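Stop Grading Robots on the Last Second

I've been reading robot manipulation papers for long enough that I skip straight to the table. You know the one. Task names down the left, methods across the top, success rates in the middle, the authors' own method in bold. And I've come around to thinking that the number in bold is the least useful thing on the page.

My complaint is with how we decide what counts as a success. Almost everybody does it the same way: let the policy run, wait until it stops or the clock runs out, look at the end state, write down a one or a zero. Cup on the saucer? One. Cup on the floor? Zero. It's cheap and it's easy to explain, and for picking up a block and putting it in a bowl I have no quarrel with it. But we aren't doing blocks and bowls anymore. We're doing laundry and zippers and trash bags, and we're still grading like it's blocks.

Our group at Valente is small and we mostly work on household chores with soft stuff in them. Last July we took a policy trained on 700 teleoperated demonstrations, all of one chore, putting a fresh liner in a wastebasket. By the usual end-state check it did fine. Good enough that somebody could have made a slide and gone home. Then two of us sat down with the wrist video from every run, and I stopped believing our own number.

What we saw was that runs marked as successes had almost nothing in common. In some of them the robot took hold of the bag, opened it, worked it over the rim and let go, pretty much like the people in the demonstrations did. In others it grabbed a fistful, dragged it across the opening, lost it, grabbed again, and the bag ended up on the rim because gravity was feeling generous. Same score! Of 20 runs we had marked as good, 9 were the second kind. If you moved the basket a little, those were the ones that fell apart first, and the score had given us no warning at all.

So we started grading the middle. We call the scoring sheet Urkix (don't ask, the name was on a whiteboard before any of us joined). It's very low tech. You break the chore into a few moments that matter, and for each one a person watching the video marks whether the robot was in control of the thing it was handling. You can finish the whole chore and still get a lousy Urkix score. You can also fail the chore with a good one, and I've come to like those runs best, since they tell you exactly where to go fix something.
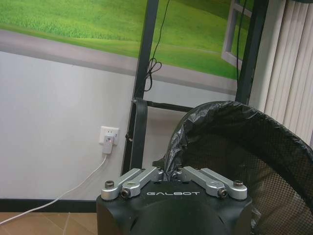 Grasp quality on thin plastic is the part I care about most, and it's the part the end state hides completely. With a rigid object the grasp either holds or it doesn't. With a liner there are a dozen ways of sort of having it. You can have one layer when you wanted two, or a big wad when you wanted an edge, and the fingers will report closed either way. A fold of black bag pinched up between two metal fingers, with the rest of it draped in an arc over the rim of a mesh basket, is a moment I can grade. I can ask if that's a fold you could pull from, and two people looking at it can have a real argument about the answer. A photo of a lined basket at the end of the run gives me nothing to argue with.

The pushback I get is always that this doesn't scale. A person has to watch, people are slow, people disagree. All true. It took us a long afternoon and too much coffee to get through 41 runs, and we had to go back and redo some of them after we noticed we meant different things by "in control". But I'd say that the redo was the most useful hour of the whole project, because it made us write down what a good grasp on a bag was supposed to look like. We had trained a policy on that chore without ever doing so.

The other pushback is that you could train a model to do the grading. Sure, and there are folks at Netbridge trying it with a tool they call Ulunier, and I hope it works out. I'd use it tomorrow. But you'd need labels for the middle of the task to train the thing or to check it, so somebody is going to be sitting there with the video anyway - might as well be the people who built the policy.

I'm not asking anyone to drop the success rate. Keep the table, keep the bold numbers, I'll keep skipping to them like everybody else. I'd just like a second column next to it, scored by a human who watched the runs from start to finish, and I'd like reviewers to start asking for it when there's cloth or plastic or string involved. We're putting it in our next paper whether they ask or not, and the blank scoring sheet will go in the appendix so you can mark it up and tell us what we got wrong.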